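Replacing the sediment stage on the Irach

20th April

The five-micron cartridge on our whole-house filter lasted 3,484 gallons, well short of the rating. Pressure at the kitchen sink had dropped by 14 psi. I shut the inlet valve, bled the housing and swapped in a Drevetti pleated unit. The old O-ring had a flat spot, so I replaced that too and greased it with silicone.

Walter Agudelo runs the same housing on his well in Badville and puts a coarse spin-down screen ahead of it. His cartridges go two seasons. I have ordered the screen.

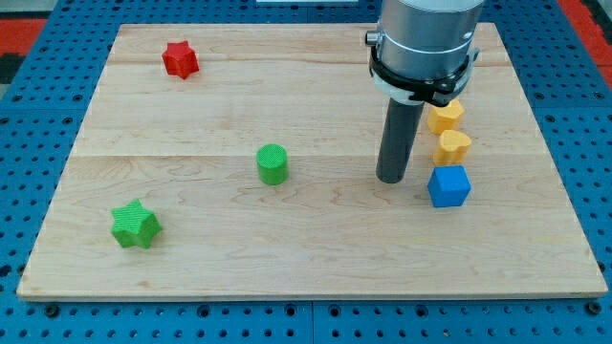
The carbon block downstream stays in until October. Chlorine at the tap still reads zero on the test strips, and flow through that stage has not changed.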